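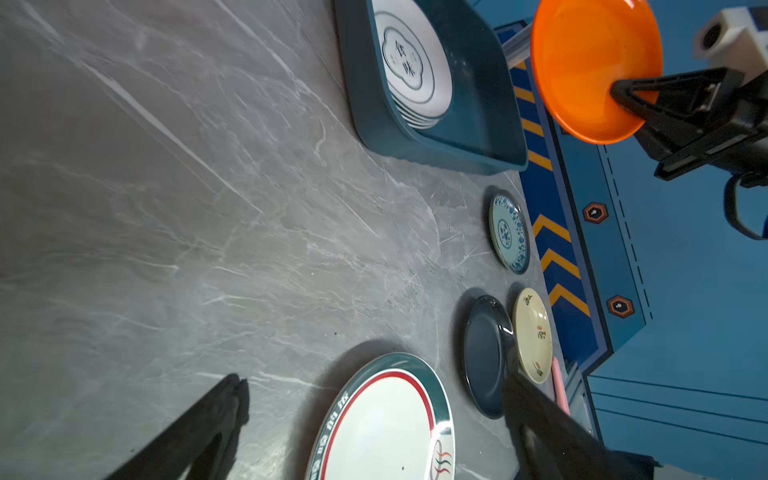 Colour contrast is the difference between two colours seen next to each other or one after the other. Last week's notes treated each colour alone, by hue, lightness and strength. From this week on we look at pairs. An orange plate near a dark teal basin is an easy pair to start with: the hues are far apart, and so is the lightness, so the eye separates them at once. Most pairs you will meet in interiors and print are harder to judge than that.

Week 4: Contrast and surroundings
Course tutor: Veronika Rüegg
Studio sessions: Edem Sarpong and Nyokabi Lukumay

Bring to the studio: your grey scale from week 2, a sheet of mid-grey card, scissors, a glue stick and the packet of Odera papers. If you have lost papers from the packet, Edem keeps spares in the plan chest. Paint is not needed this week.

1. Contrast of lightness

This is the strongest kind of contrast for reading shapes. A pale yellow letter on white paper is hard to read although the hue is bright, while a dull brown one is clear. To compare the lightness of two papers, lay them edge to edge and half close your eyes. If the join fades, they are close in lightness. If it stays sharp, they are not.

Students nearly always judge strong reds as lighter than they are. Check against the grey scale before you write anything down. The scale has 12 steps, and step 1 is black.

2. Contrast of hue

Hues that sit opposite each other on the colour wheel are called complementary. Which colours count as opposite depends on the wheel. On the painter's wheel used in this course the main pairs are red and green, yellow and violet, blue and orange. On a wheel built for screens, blue sits opposite yellow. Neither wheel is wrong, but say which one you are using.

A complementary pair at full strength and equal lightness can seem to shimmer along the join. Designers mostly avoid this by doing one of the following:

– making one colour much lighter or darker than the other
– reducing the strength of one of them
– giving one colour a far larger area
– putting a narrow line of black, white or grey between them
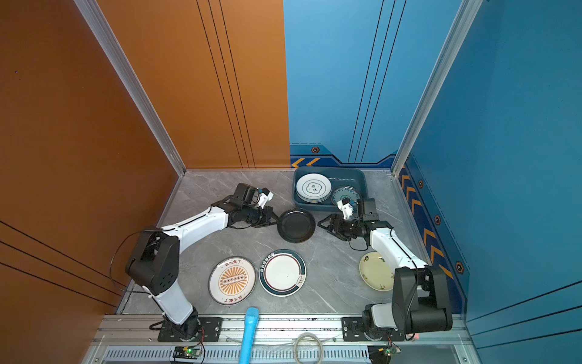 3. Simultaneous contrast

A colour changes in appearance according to what surrounds it. Mid-grey on black looks lighter than the same grey on white. Grey on a strong red looks slightly green. The effect is greatest when the inner area is small and fully enclosed, and when there is little difference in lightness between the two.

The usual account is that the eye and brain respond to differences between neighbouring areas as well as to the light coming from each one. You do not need the physiology for this course. Chapter 3 of the reader has a short summary for those who want it.

The practical point is that a colour cannot be safely chosen from a small chip on a white page. Jadwiga Kołodziej's case study in the reader describes a waiting room painted in a grey that looked neutral on the card. Beside the existing salmon-coloured floor it went plainly green, and the room was repainted the same month. She now tests on boards at least 49 cm wide, stood on the floor in question.

4. After-images

Look steadily at a patch of strong colour for half a minute, then at a white wall. You will see a faint patch close to the opposite hue. This is also called successive contrast. It matters when you are comparing samples one after another: rest your eyes on the grey card between them, or the second sample will be tinted by the first.

Studio exercise

Work in pairs.

1. Cut two squares from the same sheet of grey or dull-coloured paper, 16 mm on each side.
2. Choose two backgrounds that make the squares look as different as possible. Try at least five combinations before gluing.
3. Now do the opposite. Take two slightly different papers and find backgrounds that make them look the same. This takes longer, so leave yourselves most of the session.
4. On the back, write the paper numbers and the light you worked under (window or lamps).

Check all results at the window. The lamps at the sink end of the studio are warmer than the rest and blues look duller there.

Written work

Write 200 words on one pair of colours you pass every day: a shop front, a bus seat, a packet in the kitchen. State which kinds of contrast are present and which is strongest. Emmanuel Rweyemamu's piece on market awnings, also in the reader, is a good model for length and plainness. Do not write about whether you like the colours.

Hand in the glued sheets and the written work together at the start of the next session. Late work goes in the tray outside Veronika's office before 4 pm.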